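Sendthorpe Hall Kitchen and Workroom
Quarterly Walk-Through, Friday, July 31, 2026
Form 3, with comments

Mark each line OK, FIX or WATCH. Comments are encouraged. Novels are not.

EXITS AND CORRIDORS

Front doors open fully from inside: OK
Rear door opens fully from inside: FIX
Comment: Opens fully if you lift, lean and mean it. A fire exit should not need technique. The hinge was adjusted last October and has gone back to its old ways.

Exit signs lit: OK
Corridor clear to full width: WATCH
Comment: The stack of Wattimena folding chairs has migrated again. It was against the north wall in the spring and is now admiring the notice board. Still wide enough to pass, but one more chair and it won't be.

FIRE EQUIPMENT

Extinguisher in kitchen, gauge in the green: OK
Extinguisher in workroom, gauge in the green: OK
Tags current: FIX
Comment: Kitchen tag is current. Workroom tag has been initialed by somebody with a very relaxed pen and no date. Need a new one from Prarnus with the next service call.

Fire blanket in its pouch: OK
Comment: Also in the pouch: a takeout menu. Removed.

ELECTRICAL

Cords free of cuts and tape: FIX
Comment: The floor fan has tape on its cord, and the tape has tape. Unplugged, tagged, moved to the locked closet. Please do not rescue it when the weather gets warm.

No extension cords used as permanent wiring: WATCH
Comment: The urn is on one "just for the weekend." I have written this before.

Panel door closes, 3 feet clear in front: OK
Outlets near sink trip on test button: OK

WORKROOM

Benches and worktops fit for use: OK
Hand tools back on hooks: WATCH
Comment: Two pairs of pliers are hanging on the hook marked for the level. The level is at large.

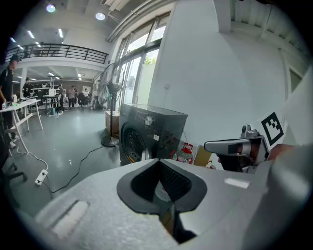
Workroom, close view at the gripper tips. Marker plate on the second tool, right.

Pinch points known to users: WATCH
Comment: Anything that closes will sooner or later close on a finger, and the paper cutter is still the leading candidate. Its guard is fitted and the latch works. The sign telling people to use the latch has fallen behind the cutter, where it is safe from readers.

First aid box stocked: FIX
Comment: Plenty of slings. No adhesive bandages at all, unless you count the empty box, which somebody kindly put back.

KITCHEN

Fridge at or below 40 degrees: OK
Range hood filter clean: FIX
Comment: Geser's cleaning sheet says done. The filter disagrees – I side with the filter.

Floor dry, mats flat: OK
Comment: One corner curls up by the dishwasher. Pressed down. Curled up again while I was writing this.

OUTSIDE

Steps and handrail solid: OK
Path lights working: FIX
Comment: 2 out, both on the side people park on.

Occupancy sign posted, reads 136: OK
Lines checked on full form set: 17 pages, all filed in the office binder.

Rear door and workroom tag come first. Bandages can be bought on the way in.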